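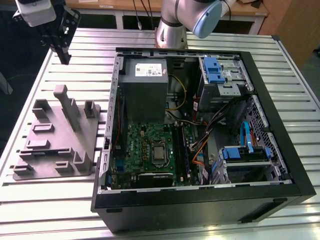
# Teardown Sequence for a Used Desktop Tower

Project report, Gakden Workshop Course, February

## 1. Purpose

The project set out to write a teardown sequence for used office desktops that a first-year student can follow without help. The towers came from Jornden, a reuse shop that sends parts on to schools. Memory, drives and processors are resold. Boards and power supplies are tested and kept as spares.

The draft sequence has nine steps and was limited to hand tools. Work on the bench was restricted to one tower at a time.

## 2. Starting condition

Each tower is unplugged, laid on its side and opened so that the board faces up. The power supply sits in one upper corner with its label readable, and the label data goes on the intake sheet before any cable is moved. Drives are held by blue plastic latches and need no screwdriver at the latch itself.

Cable routing caused the most delay in early trials. The bundle running from the drive area to the board crosses the space where hands need to go, so the sequence now clears it first. Connectors are pulled by the housing, never by the wire.

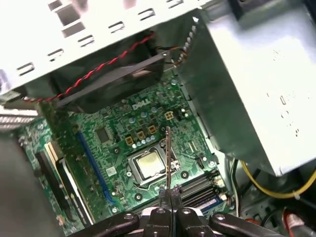

**Section 3: Processor area**

The board in this case carries the Dell logo. With the heatsink off, its four mounting holes are exposed around the socket, and the processor sits inside a metal retention frame. A thin lever along one side of the socket controls the frame.

A flat metal tool with a narrow blade was chosen for work near the socket. The blade must stay clear of the small capacitors between the socket and the logo. The draft rules for this step are:

- Release the lever fully before lifting the frame.
- Lift the processor straight up by its edges.
- Put it in a tray at once, contacts protected.
- Close the empty frame again.

Memory is removed before the processor. Reversing the two steps left less hand room and was dropped from the draft.

## 4. Timing

The first full teardown took 58 minutes. After the cable step was moved forward and the tools were laid out in order of use, the best run took 20 minutes.

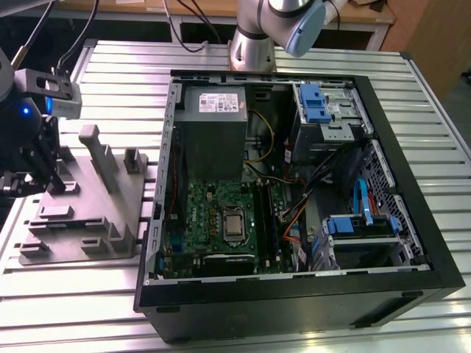 Most of the remaining time goes to the drives and their cables. The SATA cables are different colors, orange and blue, and recording the color of each one on the intake sheet made reassembly easier to check. The expansion card comes out before the board screws, as it blocks access to that end of the case.

Parts were logged in Giltix, the course inventory tool. The log held 124 entries by the final Thursday session. Small screws were entered by bag.

## 5. Open items

The sequence has not been tried on small-form cases. The Xaba tray inserts ordered for processors are too shallow and need a lid. Step seven, board removal, still needs a drawing of the screw positions.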